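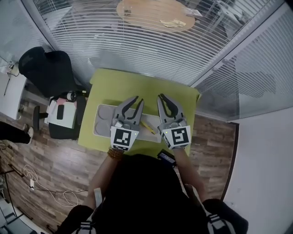

Looking After a Painted Kitchen Table

Filed under: Home & Kitchen > Furniture Care

I've had a painted table in the kitchen for as long as I've had a kitchen, and I am very fond of it, chips and all. A coloured top cheers up a dull morning no end, but it does want a bit more kindness than bare wood, and I've learnt most of what follows by getting it wrong first (ask me about the beetroot!).

Everyday wiping

Warm water, a small drop of washing-up liquid and a soft cloth that you've wrung out properly. Go over it again with plain water and then dry it with an old tea towel – I know drying a table sounds fussy, but it's the puddles left sitting that creep under the paint and lift it. Leave the cream cleaners under the sink. They're lovely on a hob and they will take the shine off paint in a fortnight.

Stubborn marks

Tea and curry will usually shift with a paste of bicarbonate of soda and water, left on for six minutes and wiped off gently. Try it on the underside first. For biro I use a dab of surgical spirit on a cotton bud, working from the outside of the mark inwards so it doesn't spread, and I stop the moment I see any colour on the bud.

White rings from hot mugs are another matter. My neighbour Ratih Sopacua swears by a hairdryer on its lowest setting, kept moving, and it did fade two of mine, although the third is still there under the fruit bowl and I expect it always will be.

Touching up chips

Save a jam jar of the paint when you first do the table, and write the name of the colour on the lid. When a chip appears, rub the edges down very lightly with 400 grit paper, wipe away the dust, and put on two thin coats with a child's paintbrush, leaving a whole day between them. One thick coat will sit there like a blister. Then keep everyone's elbows off it for as long as you can manage, which in our house is until teatime.

I do all my touching up in November, before the family starts descending on us and the big tablecloth comes out. Do put felt or an old blanket under a wipe-clean cloth, by the way, as the plastic sort can stick to newish paint and bring it away when you peel it back.

You might also like
Getting candle wax out of a tablecloth
Wobbly chairs and what to do about them
Storing leftover paint over the winter
Six uses for an old tea towel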